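Robots in the Showroom: What Changes for the Staff?
Project report, Work and Technology course, 2018-03-09

So for my project I picked the furniture rental company in Donddale where I did my placement. They rent out lounge furniture for events, and when a chair comes back it has to be checked, brushed and have its cushions put back the way the catalog shows them. In December they started using a two-armed robot from Saltia for the cushion part, and I wanted to know what the people on that shift thought about it.
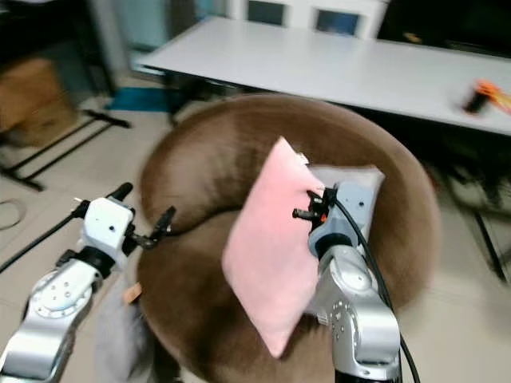 I figured everybody would be worried about their jobs, and a couple of them were (I'll get to that). Mostly, though, they wanted to talk about their backs! Setting cushions in low, deep seats means a lot of bending, and on a busy day the crew handles 92 pieces. The people I talked to said they go home less sore now.

What they don't like is the waiting. The robot is slow with soft things. A cushion slumps, the gripper has to try again, and meanwhile you're standing there with the next chair. One woman told me she used to chat with her coworker the whole shift, and now she mostly watches a pair of arms. I hadn't thought of that at all before I started, and it ended up being half of my interview notes.

The work itself has shifted too. Two people got a short training from Witham, the company that does the servicing, and they now handle the restarts and the daily checks. They got a small raise for it. The others didn't, and yes, that's a sore spot. When I asked how the two had been picked, I got three different answers, so I'm leaving that one open.

I also went through the log sheets for the test period. The robot was given 969 cushions to place and 621 of them were fine without anybody touching them afterward. The rest needed a person to straighten, flip or start over. The sheets don't say which was which, and I wish they did, because flipping a cushion takes a second and starting over takes ages.

If I did this again I'd talk to the evening crew as well. I only got the day people, and they get the easier loads. I'd also like to compare with Wibisono, the other rental place in town, where everything is still done by hand. I emailed them twice but didn't hear back before the deadline.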